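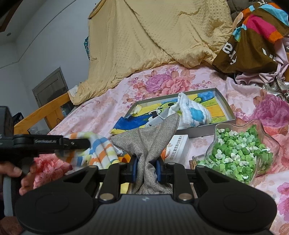

A piece of woven cloth between the fingertips of a gripper, on a bed covered in household things.

I have read a good many cheerful articles about housekeeping work and the machines that are coming to lighten it, and I notice they seldom mention wages.

Herkow, which runs serviced flats in Woltbridge, has 207 of them to keep clean. Last February it put hand-held grippers in the linen and tidying teams. Staff pick up what they would have picked up anyway, only now through a pair of padded jaws, and the movements go off to train a system called Bustunia. The firm calls this "sharing your skills". I would call it handing them over, and I would want to know the price.

The price, as it happens, is 77 pence an hour on top of normal pay. For that you work more slowly, your wrist aches by mid-afternoon, and the knack you have built up over years becomes something your employer owns.
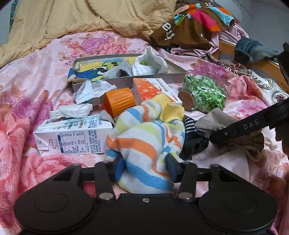

Socks are a fair test of the grand promises. A fuzzy one has no proper shape until you take hold of it, and a bed with a jar, a drink carton and a medicine-style box strewn across it is a puzzle that most of us solve while thinking about lunch. I don't doubt a machine may learn it one day. I do doubt the claim in the Margaritis report, which Herkow quotes at every staff meeting, that those who teach the machine will move on to "richer roles". Which roles? The report runs to nine chapters and doesn't list any.

Perhaps I am being unfair – the back-breaking parts of this work could do with some help. Then start with the mattresses, and put the promise about jobs in the contract.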